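Gripper keeps "passing" its self-check, then drops things. Is the self-check worth anything?

Posted Jan 9, 2020 by slabside
6 min read

I help look after a two-finger arm that does kitchen sorting work, mostly cutlery and small tubs on a countertop. The arm is a Keltidar, the gripper is a Pfister add-on, and the whole lot was put together by a reseller called Hosen who have since stopped answering the phone with any enthusiasm.

The fault goes like this. The arm closes on a piece of cutlery, the controller reports a good grip, the arm lifts, and somewhere between the lift and the drop-off the piece slides out. No alarm. The log says the object was delivered. It will then go through the motions of placing something that is lying on the bench behind it. I've had it place a fork that wasn't there and mark the job complete.

Hosen's advice was to run the gripper self-check, which it passes. It always passes. I have never seen it fail, including the time I ran it with one of the rubber pads peeled half off, so forgive me if I'm not reassured by a green tick.

What I've got from the logs so far: 2,252 grips since the last service in May, of which 578 were on cutlery. By my own tally, 192 of the cutlery ones ended with the piece somewhere other than where the log said it was. Tubs and cloths are nearly all fine. Flat handles are the worst, especially on anything lying on cloth.
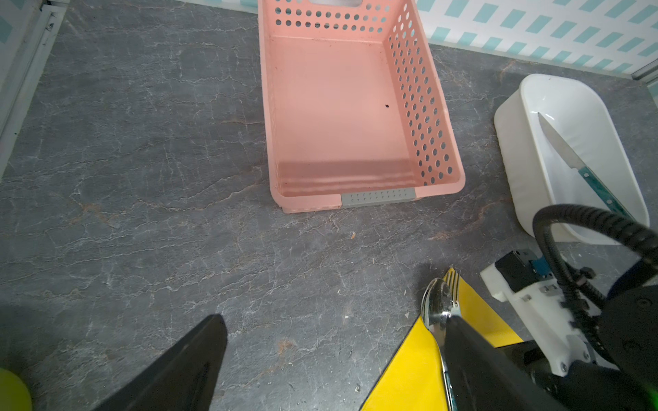

The part that bothers me more than the drops is that knives are in the job list. A spoon on the floor is a nuisance. A knife leaving the gripper partway through a swing is another matter, and as far as I can tell the controller would cheerfully report that one as delivered too. I have taken knives out of the list for now. I was told this was an overreaction.

Things I've tried: cleaning the pads with isopropyl, swapping the pads for new ones, raising grip force two steps (the pieces then shoot out sideways instead of sliding, so that's progress of a kind), slowing the lift to half, and re-running the calibration twice. The slower lift helped a bit. The new pads helped for a day.

Is there a known fault with this combination, or am I chasing the wrong thing? And does anybody know what the self-check is measuring? The manual gives it one line.

weldonwheels

Sounds like worn pads to me. We had the same with ours and new pads fixed it. Make sure you buy the genuine ones and not the cheap ones, they go shiny. Also check your air pressure.

Edit: just saw you've already done the pads. Could still be the pads if they're from a bad batch. If yours is electric ignore the bit about air.

torque_sceptic

I'd stop looking at the pads for a while. I have spent far too much of my life on this family of gripper and I don't trust a word it says about itself, so take the following with that in mind.

First, the self-check. On the units I've worked on it opens the fingers, closes them on nothing, and compares the motor position at each end with the stored values. It is a test of whether the motor turns and the encoder counts. It has no idea whether there's rubber on the fingers. You could bolt a pair of chopsticks on there and get your green tick, provided they met in the middle.

Second, "good grip". There are two ways that flag can be set and the installer picks one. Either the controller looks at motor current and says something is resisting, or it looks at finger position and says the fingers stopped before fully closed. Resellers like the position one because it throws fewer nuisance alarms at the customer during handover. The trouble with cutlery is that a spoon handle is a couple of millimetres thick. If the "fully closed" threshold has been set with any slack in it, a thin handle and an empty gripper look much the same to it. Cloth makes it worse. The fingers pinch up a fold along with the handle, stop early, and report a lovely solid grip. Then the fold pulls free on the lift and there's a gap where the cloth used to be.

That would fit what you've described: tubs fine, cloths fine, flat handles bad, flat handles on cloth worst of all. It doesn't prove it. I've been certain about these things before and then found a cracked coupling.

So, in the order I'd do it:

Knives stay out of the list. That was no overreaction. Whoever told you so can stand next to it.

Find out which mode the grip flag is using. In the controller menus I've seen it's under end effector, then detection, but Hosen may have hidden the page behind the installer login. Ask them for the login in writing. If they say it isn't needed, ask in writing what mode it's in.

Close the gripper on nothing and write down the raw position. Then close it on the thinnest handle you own, by itself on the bare bench, and write that down. Do each one ten times. If the two sets of numbers overlap, the position flag is useless for cutlery and no amount of recalibrating will save it.

Do the same again with the handle on a bit of cloth and watch how far the reading moves.

Check when the flag is read. On a lot of installs it's read once, right after closing, and never again. The software takes the reading, decides it's holding a fork, and goes on believing in the fork until it reaches the drop-off. What you want is a re-check after the lift and another just before release, with a stop if either one fails. That's a small change to the program. It won't cure the dropping, but it will cure the lying, and I'd put that ahead of the drops.

Put grip force back where it was. Two steps up on a rounded handle just squeezes it out like a wet pip.

And look at the cable while you're there. If it drags on anything at full reach it can tug the wrist slightly during the lift, and a thin handle doesn't need much persuading. I only mention it after losing an entire week to one.

I'd be wary of the 192 as well, by the way. If you only tallied the ones you noticed, the true figure is higher. If the log says delivered no matter what, the log can't help you.

slabside

Thanks both. The gripper is electric, so no air.

Got into the detection page (the installer login was the default one, make of that what you will). It's in position mode, read once, straight after closing. The readings for nothing and for a teaspoon handle do overlap, four out of ten in my case. With cloth under the handle they're all over the shop.

Haven't switched modes yet. Hosen now say changing it would void their support, and I'm trying to work out what I'd be losing.

greyharbour

Adding one thing, as I mostly agree with torque_sceptic but wouldn't pin too much hope on current mode either. We changed over at our Trirnley site and the misses dropped a good deal, but it started calling empty grips good whenever the fingers were stiff first thing in the morning. Friction looks like an object if the threshold is low enough. We ended up requiring both conditions, current and position, and a second look after the lift.

Even then I wouldn't put knives back on the strength of it. We ran over 2,000 lifts with the combined check before anyone here was willing to discuss sharp items, and the decision was still no. They get done by hand behind the guard with the arm isolated. It's slower and there have been grumbles about the colour of the budget line it comes out of.

On the support question, get them to tell you which clause. Ours couldn't find it.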